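Can a Robot Do My Chores Yet? Your Questions, My Best Answers

Last updated May 4, 2023

I've been writing about home and small-shop automation for a while now, and the same questions land in my inbox over and over. So I finally put them on one page! If yours isn't in the list, write to me at the address in the footer and I'll try to add it in the June update.

So, can I buy a robot that cleans my house?

You can buy one that vacuums, and you can buy one that mops a bit. Past that, no. I know that's a letdown (it was for me too). There are machines in labs that can fold a towel or wipe a counter, and some of them do it pretty nicely, but they do it in a spot that's been set up for them. Your kitchen at 6 p.m. with a backpack on the floor is a whole different animal.

Why is vacuuming solved and picking up isn't?

A vacuum doesn't have to know what anything is. It drives around, bumps into the couch leg, turns, and keeps going, and if it misses a patch it'll get it next time. Picking up means looking at a thing, deciding it's trash, working out how to grab it, grabbing it without sending it under the fridge, and letting go in the right place. Five little jobs, and any of them can go wrong.

When I started out I assumed the grabbing was the hard part. These days I'd say the deciding is at least as bad. Is that a receipt or a gum wrapper? I can't always tell with the receipts on my own desk, to be fair.

What do people mean by a "tidying task"?

Usually something small and kind of boring: a few bits of litter, a can to put them in, maybe a tool for sweeping or scrubbing, and one or two arms. Crumpled paper is a favorite because it's cheap, it's safe, and every piece is a different shape. You crumple two sheets of the same paper and you've got two different grabbing problems. It's also soft, so if the arm squeezes too hard you've lost nothing.
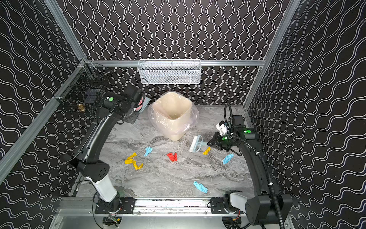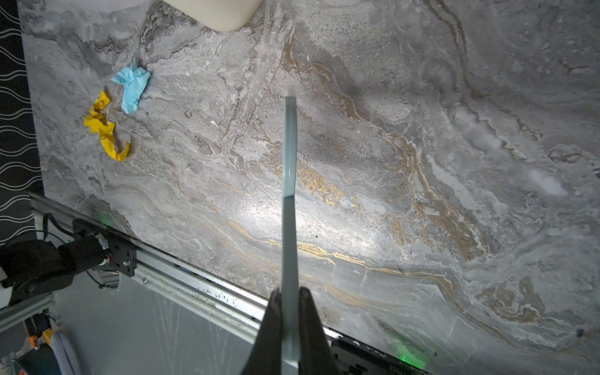

Same workcell, two views: the first takes in both arms and the trash can, and the second is from down at one gripper, with blue and yellow paper on the marble-patterned surface.

Why two arms? Isn't one enough?

For dropping paper in a can, one would do. But think about how you scrub a pot or sweep crumbs off a table. One hand works, the other holds or catches. Take one hand away and you start doing silly things with your elbow. Two arms let a robot use a brush with one and something flat with the other, and that opens up a lot of chores that are miserable one-handed.

The downside is they can bang into each other. Planning for two arms in a small space is a real headache, and it's part of why you'll see them move so slowly in the videos.

Why do the robots hold tools? Couldn't they just have a brush for a hand?

They could, and on a factory line that's often the way to go. If a machine is going to scrub the same tray all day, bolt the brush on and be done with it! At home you want one machine that does lots of things, and all the stuff in your house was made for hands. A brush has a handle. So does a dustpan, a pan, a spatula. If the gripper can hold a handle properly, you don't have to buy a special attachment for every job.

Holding a handle well with two fingers is harder than it sounds, though. The tool twists. Long thin things are especially annoying, as the far end swings a lot for a tiny slip at the grip.

What's with the cameras close to the hand?

They get you a close look at the spot where things happen. A camera up high sees the whole table but the arm gets in the way just when you need to see most, right at the grab. Put one near the gripper and you see the fingers and whatever they're about to touch. You lose the big picture, so lots of setups use both. I like wrist views a lot, they make you realize how little the machine has to go on.

Are the videos sped up?

Very often, yes. Look in the corner for a little "4x" or similar. There's nothing shady about it if it's labeled, but it does change how you feel about the thing. I now slow them back down and watch at true speed with a cup of coffee, and I have time to finish the coffee.

What about shops? Are we closer there?

Yes, quite a bit. A shop floor is easier in some ways: the bench stays put, the parts are known, and you can tell people to leave things where they go (good luck, but you can tell them). Asuka Honda runs the packing side at Prelby, a small mail-order outfit near me, and she has one arm that moves filled boxes from a bench to a cart. It does 338 boxes on a good day. She also wanted it to clear the paper scraps off the bench between orders, and that part got dropped after a trial. In her words, "It was fine with a ball of paper and hopeless with a flat sheet."

That one stuck with me. A flat sheet on a flat table gives the fingers nothing to get hold of. People slide it to the edge without thinking, and a robot has to be taught to do that.

How much practice does a robot need for one chore?

It depends a lot on the method. For the kind where a person guides the arms through the job and the software learns from it, I've seen a small test bench manage a simple pickup with 40 demonstrations, and I've seen another one still flubbing it after 200. Change the lighting or swap the trash can and you may need more. Nobody I talk to will promise a number up front, and I'd be a bit wary of anyone who did.

Would a shiny or patterned counter confuse it?

It can. Glare hides edges, and swirly stone patterns can look like stuff that needs picking up. Brightly colored litter on a gray surface is on the friendly side. White tissue on white marble would be mean. I have a speckled countertop at home and I've lost a whole aspirin on it, so I'm not going to judge.

Should I wait to buy the Dundia or the Ambrose?

I get this one every week. Both have been shown as home helpers and neither had a firm ship date when I last checked. My advice is don't put a deposit down on a promise. Wait until somebody with a messy house and no connection to the company has had one for a few months, then read what they say. Keltel rents a single-arm bench unit to workshops by the month, and if you run a small business that's a much cheaper way to find out whether any of this suits you.

Is it safe to have one around kids or pets?

The small slow arms are pretty gentle, but I still wouldn't leave one running near a toddler or a cat. Ask whether it stops on contact, and ask where the stop button is. If the seller has to go look that up, walk away.

What chore do you think will be cracked first?

My money's on clearing a table. It's a flat surface at a known height, most of what's on it can be picked up from above, and the trash or the sink is close by. Laundry is further off than people think. Making a bed, I'm not even going to guess. Bathrooms are the one everybody asks me for, and I hear you, I really do, but there's water and tight corners and that gap behind the toilet, so keep your own brush handy for now.

Can I send you a video of my robot?

Please do! True speed if you can, and leave the failures in, those are my favorite part.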